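Call for Participants: Household Clothing and Tidying Study

The Flaridberg Institute for Home Practice invites adults to take part in a study of how people fold garments and put small belongings in order. Sessions take place at the Givutside building in Citmont.

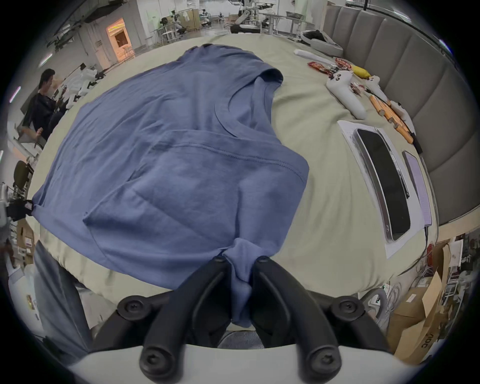 Blue crew-neck T-shirt on pale green cloth.

Participants attend three sessions in June. Each session covers shirts first, then mixed items such as packets, phones and controllers. No experience is required – applicants should fold as they do at home. The study log holds 2,895 folds to date, against a target of 3,000.

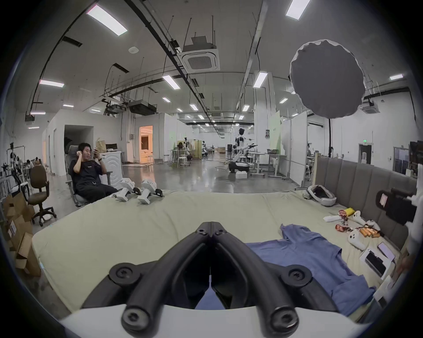 Page last changed: Apr 24, 2023

Participants who complete all sessions receive $396. Applicants must be 18 or older and able to stand for an hour at a time. Garments are provided.

To apply, request form Isah from the Citmont office. Incomplete forms will be returned.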